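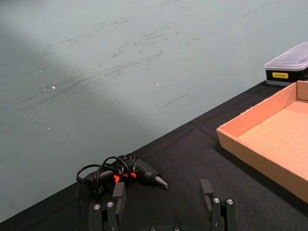
Figure 2. Glue gun and coiled cable on the black cloth, with the open cardboard tray to the right and a lidded storage box behind it.

4. What ends up on the table

4.1 The packing-away table

We came to the Keretstead craft room expecting to write mostly about storage, and left with pages of notes about one table. It is where tools come to rest between being used and being put back, and it rewards patient watching. Over 30 visits we kept a written log of every resting place an item was given, however brief, and the log grew to 542 entries. A good share of them concern things that were put down for a moment and then stayed put for the rest of the session.

The table is always dressed with a dark textured cloth. Members told us they like it because small pale offcuts show up on it, and we found the same thing when we tried sorting paper scraps there ourselves. The cloth has also picked up faint creases and fold lines (Figure 2), and these turned out to be far more interesting than we had imagined! Several members used a fold as a rough boundary, keeping tools on one side and the things to be packed on the other. No rule about this was ever written down. When we asked one member about it, she looked at the cloth for a while and said she supposed she did do that, yes.

4.2 Cables as the slow part

Most of the room's hand tools are quick to put away. Scissors, bone folders and rulers go from hand to tray in one movement, and our log has little to say about them. Anything that comes with a cable is another story. The glue gun in Figure 2 lies on its side with a black cable looped around and over it, the rings tangled above the body and a short end with a plug trailing off to the left. We classed arrangements like this as "gathered but not stowed", and it is our favourite category in the whole study, as it sits so neatly between the two habits we had set out to compare.

A gathered cable has been dealt with, at least a little, in the eyes of the person who gathered it. To the next person it is still a job. We saw members lift a tool in this state, notice the loops coming along with it, and set it down again to look for a tie. If the ties were within reach, the whole thing was finished in a few seconds. If they were across the room, the tool generally went back on the cloth. Moving the jar of ties from the shelf to the table was the cheapest change we made in the project, and we would recommend it to any shared workroom.

We also tried two ways of coiling. The first was a loose hand coil laid beside the tool, and the second was a wrap around the body itself. Members had strong and cheerful opinions on this – the discussion ran well past the end of one session – and most preferred the hand coil, saying it was easier to undo with sticky fingers. The body wrap took up less room in the tray, though it often slid off one end when the tool was lifted.

4.3 Open trays and lidded boxes

The room uses two broad sorts of container, and both appear in Figure 2. The open tray is corrugated cardboard with low walls, and it has a cut flap standing at one corner. Trays like it are made on site from flattened cartons. The storage box behind it has a translucent lid, a black base and a small yellow label on the front. The members call this system Felto, a name that predates our involvement and that we have happily kept.

Our early guess was that the lidded boxes would do most of the work. They stack well and keep the dust out, and each has its label. In practice an open tray was nearly always the first stop. A member could drop something into it while talking, with one hand, from either side of the table. The boxes were opened later, usually by whoever was last to leave, and the contents of the trays were shared out among them. We had drawn the two containers as alternatives in our original coding sheet and had to redraw them as successive stages, a change we describe further in Section 7.

The trays have one more quality worth recording. Because they are cut by hand, no two have quite the same wall height, and the members know them apart. A flap left standing made a handy rest for a label or a pencil, and when a new tray was cut in September its maker left a flap on purpose. Small adaptations of this kind are close to what Jisard calls "furniture by habit" in the workshop notes we drew on for our coding scheme, and we were delighted to find such clear cases of it in a room this size.

4.4 Empty space as a signal

An empty tray on the cloth seemed to invite tidying in a way that bare cloth did not. In the Ugwu sessions, where trays were set out before anyone arrived, loose items began moving into them well before the call to pack up. With the trays left stacked under the table, the same members waited. We can't separate this from the simple convenience of having a container handy, and the groups were small – around seven people at most. Even so, the pattern held often enough that the group now sets its trays out first, before the cutting mats and before the kettle goes on.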